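Workshop tips: showing the gripper how it's done

I've been teaching tidy-up jobs with a hand-held gripper since December, mostly on evenings when I should be doing the washing-up, and I've picked up a few habits worth passing on. Some are obvious. I still forgot all of them in my first week!

Slow down at the start and the end. The bit in the middle, where you're just carrying something across the table, can go at a normal pace, but closing the fingers and letting go want a good steady second each.

Don't talk with your hands. I do this constantly (ask Hường Thái, who has had to bin 14 of my runs for waving) and every little flourish goes into the recording along with the useful stuff.

Give the trigger a gentle squeeze. Ridged pads do most of the holding for you, and if you clamp down hard on something smooth and rounded it can pop out like a wet bar of soap.

Vary where things start. I shift the object a hand's width or turn it a bit between goes, otherwise you end up with eight lovely copies of the same movement. And leave the clutter alone! Bottles, boxes, plants, whatever normally lives at the back of the table can stay there.

With a computer mouse, come in from the side of the palm end and keep both fingers level with the mat.

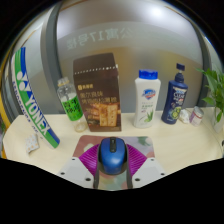
Wipe the pads with a barely damp cloth every so often, and let them dry properly before you carry on. Dust gets into the ridges and the grip goes slippery long before you notice any dirt.

Last one, from Tuấn Hứa at Dredbridge: write down what went wrong straight after each bad run. I keep a pencil on a string by the table. We're over 1,243 runs now and I couldn't tell you a thing about Monday's without my scruffy notebook.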